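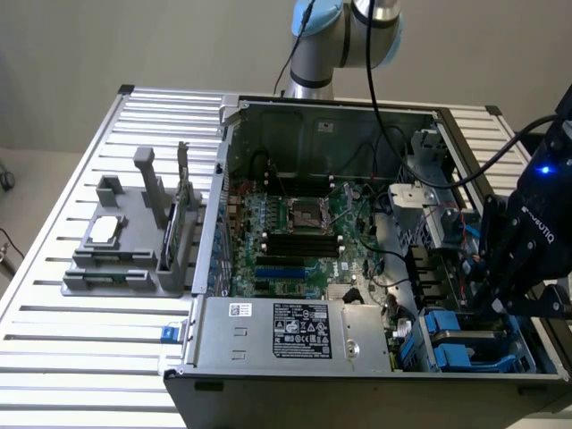

Bench helpers wanted for desktop refurbishment

Do you like taking the side off a computer to see what's inside? If so, we'd love to hear from you! Clemado is looking for 3 people to join the refurbishing bench at our Stason workshop, starting in July, and we don't mind a bit whether you've done this sort of work for years or have only ever put extra memory into the family PC.

The work is steady and rather satisfying (we think so, anyway). Older office desktops come in to us by the pallet. You'll open the towers, look over the boards, clean the heatsinks, check the cables, swap drives and cards where they're needed, and write up each machine on its job sheet before it goes along to testing. We got 395 of them back out to schools and family homes last year, and we'd dearly like to beat that.
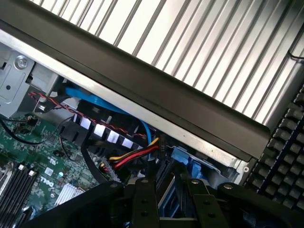

Inside a Dell: heatsink fins, memory slots and a blue SATA cable.

You'll need good eyesight for small print (glasses are fine, most of us wear them), a reasonably light touch with connectors, and the patience to put screws back where they came from. You'll also need to be comfortable lifting a tower on to a bench, though do tell us if that's difficult and we'll gladly sort something out between us. Everything else we can teach you, and your first 2 weeks will be spent alongside one of our regular bench staff.

Hours are 13 a week, mornings or afternoons, and we try hard to fit them round school runs and other jobs. The posts are paid, tools are provided, and there's a decent kettle and free parking behind the Pawlak building.

To apply, send us a letter or an email telling us a little about yourself and anything you've ever mended, computer or otherwise. A CV is welcome but you needn't write one specially. Please mark it "Trelletti bench", as that's the name of the project the posts come under, and let us know which hours would suit you best.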